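About Ukden

Last updated November 14, 2019

Who we are

Ukden is a small audio outfit. We record people telling the story of their own lives, clean it up, cut it into chapters, hand it back to the family. Some of it goes further - a podcast, a museum listening post, the audio half of a biography. Most of it doesn't. Most of it gets played at a kitchen table and then put somewhere safe.

Been at it 11 years. Started with one recorder and a spare room in Enon, above a shop that sold blinds. Still in Enon, bigger room, no blinds.

We're six people. Three do interviews, two edit, one answers the phone and does everything else. If you ring and it goes to message, that's why. Leave a number, say it slowly.

What we do

Life stories. The main thing. One person, their own voice, usually four or five sittings. We come to you or you come to us. An average finished story runs nearly 6 hours, though we've done one that was forty minutes and didn't need to be a minute longer.

Company histories. Founders, the first hires, the bloke who wired the original warehouse. We like these. People remember the arguments better than the product launches and the arguments are usually the good bit. We'll interview whoever you put in front of us but we'll also ask who you left off the list.

Author tapes. Writers come to us with boxes of interview cassettes from books they finished decades ago. We transfer, label, transcribe. We don't publish any of it without the say-so of whoever holds the rights, and we'll ask to see that in writing. Please don't be offended when we ask.

Repair work. Hiss, hum, a fridge in the background, a dog. We can usually do somthing about the fridge. The dog depends.

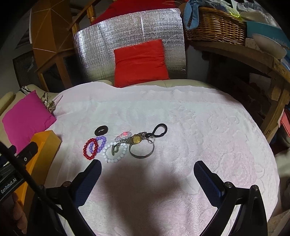

How we got going

The short version. Two of us worked in radio, on a weekly profile program. Half an hour on air, hours and hours of tape behind it. The tape went in a skip when the station moved buildings. Whole interviews, people since dead, gone. We got a few boxes out. Not enough.

So the first year of Ukden was just those boxes. Ringing families up, saying we've got your mum on tape, do you want her. Every one of them did. Then one family asked if we could do the same with an uncle who was still around, and that was the first proper job. Charged too little. Did it on borrowed microphones. He talked about shearing for two afternoons and then, right at the end with his coat on, about the war. We've left the recorder going until the door shuts ever since.

Rented the Enon room that May. Hired an editor the year after. The rest is mostly invoices.

How we work

First chat is free. Phone or in person, takes as long as it takes. We find out who's telling the story, who it's for, and if there's anything off limits. Off limits means off limits, we won't go fishing.

Then the sittings. We keep each one under 90 minutes, people get tired before they notice they're tired. No script. A page of notes, which we mostly ignore. If someone's told a story a thousand times they'll have it down pat, same pauses, same punchline, and that's fine, we record that version. Then we ask what the weather was doing, or who else was in the room. Often gets you the other version.

Family members are welcome to sit in but not to correct. We're fairly firm on this. If Dad says it was a green Holden then it was a green Holden till he's finished talking.

Editing takes us 15 working days from the last sitting. We cut coughs, phone calls, the bits you asked us to cut. We don't move sentences around to make someone sound cleverer. You get the edited chapters and you also get the raw recording, all of it, on a drive and as a download. The download stays up for 30 days, then we take it down, so please save it. We do keep our own copy in the archive unless you tell us not to.

Ludis and Kim

Two names you'll hear around the place, so we'd better cover them.

Ludis is our archive. It's a catalogue plus a lot of storage, built for us to our own spec after the third time we couldn't find a file. Every recording gets a number, a date, who's speaking, who's allowed to listen. Families can lock a recording for as long as they like. Some are locked until a certain person has died. We don't comment on which.

Kim is the travelling kit. A case with two microphones, a recorder, headphones, spare batteries, a laminated card of instructions in large type. We post it out to people who live too far away for a visit, and someone at the other end sets it up while we're on the phone. Works better than you'd think. The name was written on the case when we bought it second-hand and it stuck. There are a few Kims now. All called Kim. 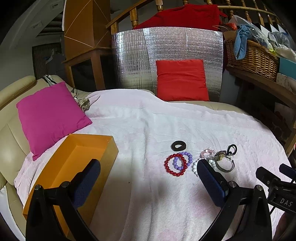

Bracelets on the pink blanket.

What we won't do

Secret recording. We get asked maybe more than you'd expect. The person talking has to know and has to agree, on tape, at the start of every sitting.

Ghost voices. We don't build a fake version of anyone's voice from their recordings and we don't pass recordings on to anyone who does.

Rush a leak. If we're working on the audio for a book that isn't out yet, you won't hear a clip from us before the publisher says so. Journalists, thanks for ringing, the answer's the same.

Legal statements, evidence, anything to do with a will. Wrong shop. See a solicitor.

Prices

Depends on sittings and travel. We quote after the first chat and the quote is the price. A third up front, the rest when you've got your files. If you change your mind after the first sitting you pay for that sitting and keep the tape. Transfers from cassette are charged per tape, with a lower rate for boxes of 30 or more. Community groups and public libraries, ask us, there's a seperate rate.

Gift vouchers - yes. But check the person wants to be interviewed before you buy one. We've refunded a few.

Working with us

Not hiring interviewers right now. We do take on freelance transcribers through the year, mostly for company histories, and we're always short of people who can type in Greek or Vietnamese. Send a short note and your typing rate. No need for a cover letter. Please don't send samples of other clients' material, we'll delete it unread.

Students, we take one placement at a time, one term. You'll do real editing but you'll also do a lot of labelling in Ludis. Fair warning.

Finding us

Upstairs, main street, Enon, the door beside the chemist. Stairs are steep. If stairs are a problem tell us and we'll come to you, same price inside town. Parking behind the chemist is for customers of the chemist and they do check.

Office is open mornings. Afternoons we're usually out on a sitting or have headphones on, so knock hard or leave a message.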